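Stories > Short Fiction > Kitchens

March 10, 2024
By Corentin Pichon

Lecomte swore the pink cup had come out of the microwave by itself in January. I've heard better from people selling time-shares. He wanted 12 dollars for his theory, and 2 witnesses.

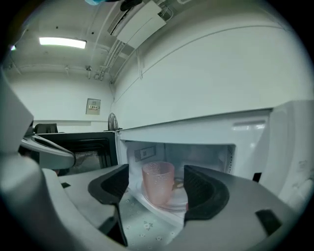
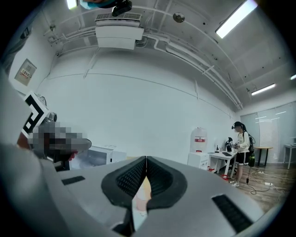
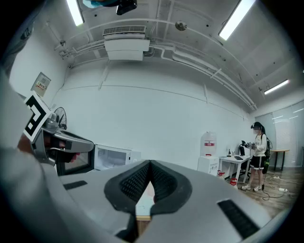

Nitberg said that cups don't travel, and that Lecomte had once lost a kettle in his own cupboard. Fair enough. I kept my money. Still, I rinsed my mug and took it home to Grestoden.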